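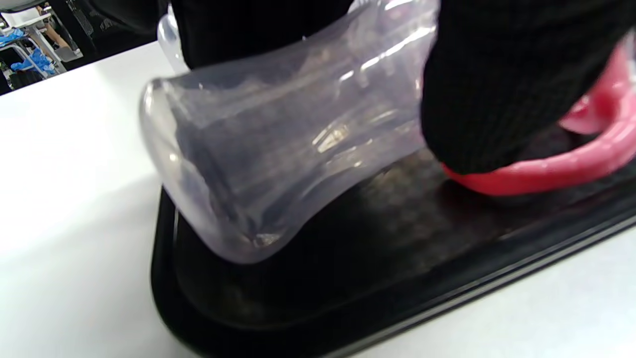

收腰的奶瓶拆开晾的时候，瓶身应该横着放还是倒着放？
倒扣着放，瓶口朝下，底下垫网格，手柄和瓶盖另外摊开。横着放的话，腰的那一段会存一圈水，第二天早上还在。

一月，上午，工作间靠窗那张台子

上面这个问题是 Irja 上次在本子边上用铅笔写的，一直没人正经回她。今天把手头的瓶子从头过了一遍，答案先写在前面，后面是过程，想看的接着看。

这批瓶子是 Holanda 那边寄来的，纸箱上写的是“混装，旧款”。里面直筒的和收腰的都有，透明的居多，有几只磨得发雾。带手柄的没有跟瓶身配好，手柄单独装在一个袋子里，颜色有红有蓝，红的偏粉，蓝的偏灰。盖子又是一袋。我们要做的事情还是老样子：拆、洗、晾、配对、贴签，然后交给 Rogério Guimarães 那边做密封。这次多一项，把收腰款的晾法定下来，省得每个人各放各的。

先说台面。

台子上铺的还是黑托盘，四边有凸起来的圆边。Emerson Andrade 以前提过换白的，说白的干净。我两种都试过，透明瓶子放在白盘上，瓶壁几乎看不见，划痕更看不见；放在黑盘上，反光一条一条的，磨花的地方一转就出来了。代价是黑盘显脏，灰、手印、干了的水渍全在上面，擦完过一会儿又有。接受这一点。托盘每做完一轮用湿布抹一遍，再用干布抹一遍，不要用纸，纸会掉毛，毛粘到瓶口上很难看出来。

灯还是用左边那盏，头压低，光贴着台面斜着过去。顶灯关掉。顶灯开着的时候瓶底那一圈厚边会特别亮，旁边的细裂纹就被盖过去了。这件事我之前犯过一次错，有一只瓶子我写了“底部完好”，Coralie Dunstan 后来在窗边对着自然光看到一道弧形的细纹，从瓶底的厚边往上走了一小段。那只已经挑出去了，记录也改了。

拆

顺序：盖子，奶嘴，螺圈，手柄，瓶身。

手柄一定要放在螺圈后面拆。手柄是套在瓶颈上的，靠螺圈压住，螺圈没松就硬拽，卡口那里会发白，发白之后就松了，装回去会转。旧款里有几只手柄已经是松的，不知道以前怎么用的。我在签子上写“转”字，配对的时候往后放。

收腰款拿的时候很顺手，拇指和食指正好卡在腰上，但是拧螺圈的时候不要握腰。握腰拧，瓶身会变形，螺纹吃得不正，看起来像拧紧了，其实斜着。握肩膀那一段，也就是靠近瓶口、腰往上的位置，另一只手拧。习惯直筒瓶的人要改一下手法，我自己改了一上午。

有些螺圈特别紧。先用温水冲一下瓶口外面，放一会儿再拧。不要用夹子，也不要垫砂纸，这两样去年都有人干过，螺圈上的花纹都磨平了。

奶嘴这次全部不留，拆下来直接进灰桶。旧硅胶发黏，有的还有味道，不值得洗。

洗

水温手能放得住就行，不用太烫。洗洁精用没有香味的那瓶，绿盖子。瓶刷要用头部带弯的那把，直刷子进收腰瓶有个问题：刷到腰那里会被挤扁，过了腰再张开，腰下面紧挨着的一圈刷不到。弯头的可以贴着壁转过去。Jeferson Rangel 说他在家里是往瓶子里放一点生米和水，盖上摇。我试了，有用，腰下面那一圈的雾少了一点，但是米会在瓶口螺纹里留下碎的，还要再冲，做一两只可以，做一箱太慢。记在这里，不作为流程。

发雾的瓶子分两种，洗的时候要分得出来。一种是水垢，指甲刮得动，用白醋兑水泡一下会退；另一种是磨的，或者塑料自己老了，泡多久都是那样。以前我们把两种都写成“雾”，密封那边看不懂。从今天起水垢写“垢”，洗完应该没有；磨的写“花”，洗完照样在。拿不准的先泡，泡完再写。

螺纹用小牙刷，顺着螺纹方向走，别横着刷。手柄内圈也是小牙刷，内圈有两道浅槽，奶渍都藏在槽里，干了是黄的。红手柄上黄渍不明显，对着灯斜着看，光面上有一块不反光的就是。蓝手柄更好认。

冲水，冲到瓶壁上水不挂泡。我是把瓶子倒过来看水流下来的样子，水成片走的是干净的，一缕一缕分开走的就再冲一遍。这个判断不算严格，够用。

晾

这次主要想弄清楚的部分。

一开始是按直筒瓶的办法，全部横着码在托盘里，瓶底朝左，瓶口朝右。理由是横着稳，不会倒，看编号也方便。直筒瓶这样晾没有问题，瓶口稍微垫高一点点，水自己走到底下那条线上，干得也不慢。收腰瓶不行。横过来以后，最低的地方是两头鼓出来的部分，中间的腰反而高，等于一个瓶子里隔出了两个小水坑，靠瓶口的那个能流出来，靠瓶底的那个出不来。我昨天傍晚摆好的，今早过来，靠瓶底的那摊水都还在，个别腰下面的折角里也挂着水珠。

斜着放也试了，瓶口朝下搭在托盘的圆边上。角度够大的时候水是能过腰的，但是瓶子会滚，一滚就碰旁边的。垫毛巾能止住滚，毛巾又把瓶口捂住了，瓶口内侧起了一层水汽。所以斜着放也不写进流程。

倒扣，直接扣在托盘上：水走得最快，可是瓶口一圈贴死在盘面上，里面的湿气没地方去，瓶壁上蒙一层。拿起来盘子上一个水圈，擦也擦得烦。

倒扣，下面垫网格：可以。网格用的是 Isitz 的那种塑料沥水格，厨房用的，裁成托盘内径大小放进去，格脚把格子架起来一点，空气能从下面走。放了 7 个小时，收腰的和直筒的都干了，瓶底的厚边内侧也是干的，拿纸巾卷成条伸进去碰了一圈，纸巾没有湿点。

同样的时间，横着放的那几只伸纸巾进去，腰下面都有湿点。

所以定倒扣垫网格。格子的缺点是瓶口有时候正好卡在格眼中间，站不直，挪一下就好。螺纹外面有缺口的瓶子更容易歪，放在靠边的位置，让圆边挡着。

手柄怎么晾，之前没有规定，大家都是顺手往瓶子旁边一搁。问题是手柄的圈贴着盘面的那一侧一直是湿的，翻过来下面一条水印。今天改成挂。靠墙那排木钉，一根钉挂一个，圈朝下。木钉太粗，小号手柄套不进去，小号的仍旧放网格上，隔一段时间翻个面。Irja Rantala 说可以找根细绳横拉一道，全部穿上去，我觉得行，还没拉。

盖子口朝下摊开，不要叠。

配对

手柄和瓶身配对比我想的麻烦。旧款的瓶颈看着一样，实际上有宽有窄。窄的那种套上去一转就空，宽的那种套不到底，螺圈少吃一圈螺纹。用眼睛分不出来，用手一套就知道。我做了一个简单的规：找了一只确定是宽颈的瓶子，把上半截锯下来，边缘磨圆，瓶颈朝上立在台面角上。手柄往上一放，落到底的就是宽的，卡在半路的是窄的。锯下来的下半截别扔，当笔筒了。

颜色不用强求一致。Holanda 寄来的单子上写的是“手柄颜色随机”，所以红的配哪只都可以。我自己还是尽量把收腰的和红的放在一起，箱子里好认，一打开就知道哪边是收腰。这是我的做法，不是规定，谁接手不想这么放也没关系。

有一处要注意。红手柄里混了另外一种，圈更厚，面更亮，握在手里有点滑，内圈没有那两道槽。应该是别家的，可能是 Grerkis 的老款，圈的内侧有个磨掉一半的字样，我只认得出开头的字母。它套在宽颈上能到底，螺圈也压得住，但是左右能晃一点。先单独装袋，袋子上写“厚圈，待问”。请 Coralie 有空看一眼，她手上有以前的目录。

称重

配好以后每套称一下，不含奶嘴。收腰款带手柄带盖，称下来一套将近71克，各套之间差得不多。差得多的多半是螺圈里还有水，或者盖子里头那片小垫片掉了。今天就有一套轻了，翻回去一看，垫片粘在水槽的滤网上。以后盖子洗之前先把垫片抠出来，放小碟子里，别带着洗。

电子秤放平。台子靠窗那个脚短一截，我垫了折起来的纸板，谁要是搬了台子，记得看一眼纸板还在不在。

贴签

签贴在瓶底还是瓶身，吵过一阵。瓶底是圆厚边，中间凹进去，签贴在凹里不容易蹭掉，可是撕的时候指甲进不去。贴瓶身上，收腰的曲面贴不平，过一夜就翘角。现在的办法是不往瓶子上贴，签挂在手柄上，棉线打活结。没有手柄的装小袋，签放袋里。Emerson 嫌挂签慢。我掐过表，熟了以后不比贴的慢，而且密封那边不用再清胶。他没再说什么，算是默认。

签上写：款式（腰／直），颈（宽／窄），状态（好／垢／花／转／裂），克数，谁看的。裂的不进箱，单独放在门口的纸盒里，盒子上已经写了字，不要再往里扔别的东西，上次有人扔了橘子皮。

装箱

一层 10 套，瓶口全朝一个方向，层间垫一张牛皮纸。收腰瓶横着装箱的时候可以一正一反错开，鼓的地方对着旁边的腰，能省出一截地方，比直筒的还好装。晾干以后横放就没有问题了，前面说的是带水的时候。怕有人看到前面那段就把箱子里的也立起来，所以多写一句。

箱子外面写 Foston 的货号，别写我们自己的编号，运输那边只认他们的。

其他零碎

白醋快用完了，水槽下面还剩小半瓶。弯头瓶刷只有一把，毛已经往一边倒，买新的时候买同样弯度的，直的家里、店里到处都有，我们这里用不上。

沥水格裁下来的毛边要用火燎一下或者锉一下，我手背上划了一道。锉比较好，燎了有味道，在屋里散得慢。

湿布和干布分开挂，左湿右干。今天下午两块都挂在左边，我拿错一次，盘子抹完全是水道子，又重来。

自然光检查放在上午做。下午太阳绕过去，靠窗的位置反而暗，看“花”的时候会漏。Coralie 那只带裂纹的也是上午看出来的。

下午接着把剩下的直筒款做掉，照旧，没有什么可记的。其中一只瓶身上印的刻度只剩上半截，下半截磨没了，状态写了“花”，后面括号里加“刻度缺”。不知道密封那边收不收这种，问 Rogério，他说先放着，等他问过再定。

晚上走之前又摆了一盘收腰的，全部倒扣，下面有网格。窗开着一条缝，没开暖气。我想看看屋里凉的时候要多久才干透，之前那次是开着暖气的。明早谁先到，先别动瓶子，用纸巾条伸进去碰一圈，碰的位置是腰下面和瓶底厚边内侧，有没有湿点都写在下面，写上时间。

格子右下角那只站得有点歪，靠着圆边，我试过扶正，扶不住，就让它那样。

（Jeferson 补：早上来看过了。歪的那只腰下面有一个湿点，其他的都干。瓶底都干。窗还开着，我关了。细绳我也拉上了，在木钉下面，小号手柄已经穿上去，穿得有点密，谁嫌密自己拨开。）

回 Jeferson：收到。歪的那只我看了瓶口，有个小缺，所以站不直，改写到签上了。凉的时候也能用这个办法，就是最好放够一夜。绳子再拉紧一点，中间坠下来会碰到秤。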